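About Us

Search this site Enter keyword Go

Surico packs drinks and small grocery items for shops, offices and vending routes. We started as a two-person repacking business in one half of a rented building, and we now have the whole building and 139 people on the payroll. Most of them work on the packing floor. The rest are in receiving, maintenance, the front office and the test room.

Much of what we do is simple to describe. Full pallets come in from the bottlers, we break them down, and we make up mixed trays to order. A customer might want a tray with one kind of can or a tray with nine kinds. The mixed trays are the hard part. For years they were made up entirely by hand, and a packer on a long order would bend, reach and grip for most of a shift. Sore wrists and shoulders were the most common complaint on the floor, and we lost good people over it.

Kusum Upadhyay joined as a packer and now runs floor operations. When we first looked at automation, she asked that the people who did the packing have a say in what was handed over and what was kept. We agreed to that in writing, and the agreement is still posted by the time clock. It says that no one is let go because of a machine, that retraining is paid at the regular rate, and that any packer can ask for a station to be stopped and looked at.

The Test Room

Ryota Oshima leads the test room, where new handling jobs are tried out before anything goes near the floor. The project there is called Rurnard. It covers the picking and placing of single cans with two arms working side by side.

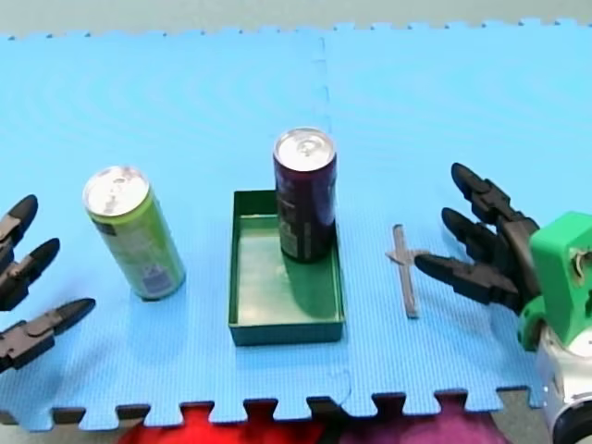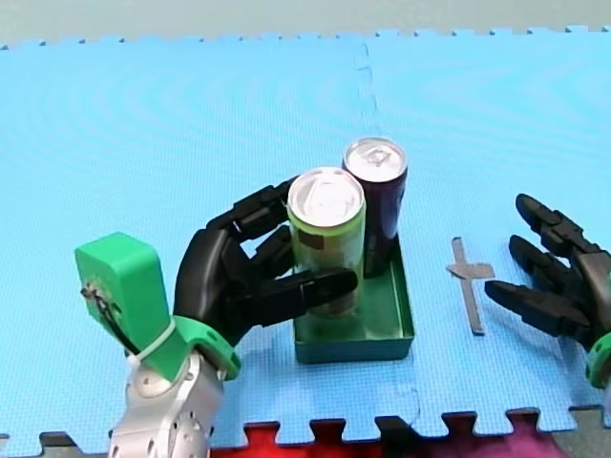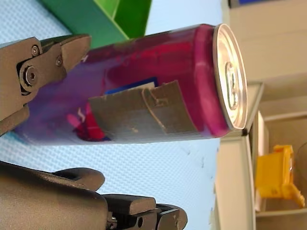
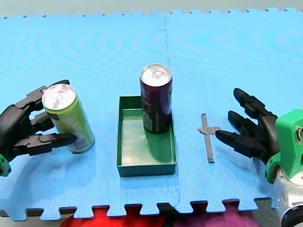 Mixed trays are still where most of our labor goes, and they are the reason Rurnard has gone on longer than our other projects. A machine that moves full cases has an easy life by comparison. Each case is square, it weighs what the last one weighed, and it goes to the same place. A single can is round and slick, and it has to end up next to another one without knocking it over. Getting the green can to stand in the same tray as the purple one, with a hand closed around it and the neighbor left upright, is the kind of job we mean. Packers do this without thinking. Writing it down as steps took our test room most of a winter, and the packers who came in to help found themselves arguing over which finger moves first.

Those sessions are now a regular part of the job. Packers can sign up for a turn in the test room at 2 p.m., after the main orders are out. They watch a run, try the controls if they want to, and tell Ryota's group what they would have done differently. Some come once and go back to the floor, and that is fine. Others have moved over for good. Two of the current test room technicians were packers, and both kept their seniority.

What Has Changed on the Floor

We already run automated case handling on the Hamada line, which takes full cases from receiving to the racks. The people who used to do that lifting now check incoming loads, run the line and clear stoppages. The lifting is gone. There is more standing at a screen than there used to be, and some of the crew do not care for that, so we rotate the screen work every 2 hours.

Pay on the Hamada line went up one grade when the duties changed. Shift times did not change. Training takes longer than we first planned for, and we have learned to start it before the equipment arrives - the first group was trained in the middle of the August rush, and it was hard on everyone.

Mixed trays are packed by hand today and will be for some time. Any order under 200 trays goes to a hand packing table, and so does anything with glass. If a Rurnard station does go onto the floor, it will take repeat orders first, and the packers at the neighboring tables will decide with Kusum how the work is split.

There are things we have not worked out. Packers who are paid a bonus on output want to know how it will be figured when part of a tray is filled by a machine. We do not have an answer yet. It is on the list for the next floor meeting, along with the noise level near the racks and a second break area at the receiving end.

Where We Are

Our building is in Poltia, behind the old feed store. Trucks should use the rear gate. Visitors should park in front and come in through the office door, where someone will sign them in and hand out safety glasses.

We hire packers all year and technicians as places open up. Experience with machines is not needed for either job. Applications can be picked up at the front office or requested by mail, and applicants are welcome to walk the floor before they decide.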